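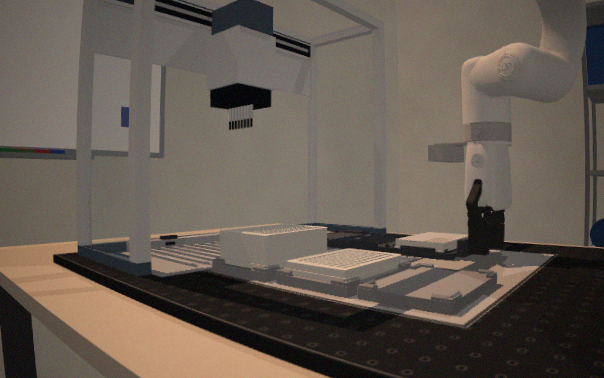

Re: Serial link keeps dropping on the Trevaskis board

Hi Glenys, and hello to everyone who has been quietly following along,

Glenys Dunstan wrote:
> I have the panel talking to the Trevaskis board over serial, and it
> runs fine for a while, then the link goes dead until I restart the
> applet. The log stopped at 1,182 messages last time. I've swapped the
> cable twice. Is Zuma closing the port on me?

What a lovely clear report, thank you! I lost most of September to something very like this on the old Julluvance panel, so you have all my sympathy (and my leftover coffee, if it would travel).

I don't think Zuma is closing anything. My guess is the read buffer. It holds 32 messages by default, and if your screen redraw is slow the thing fills up and the reader thread just sits there looking innocent. Try setting it to 200 in the startup file, and move the redraw out of the read loop while you're in there. I did the second part first and it helped a good deal — the bigger buffer took care of the rest.

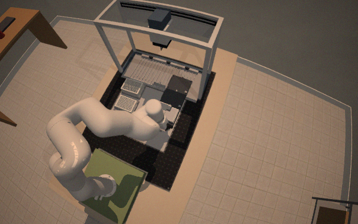

White arm beside the labware deck, simulated view.

One more thing to look at, now that I think of it. If you are still on Tivell release 19, the timeout is read in seconds, and the manual says milliseconds. I had mine set to what I thought was a short wait and it was most of an afternoon! The newer release reads it the way the manual says, so check which one you have before changing the number.

If none of that does it, send me the last page of the log and your startup file, off list if you prefer, and I'll go through them this evening after supper.

All the best to you,
Hamish Ashby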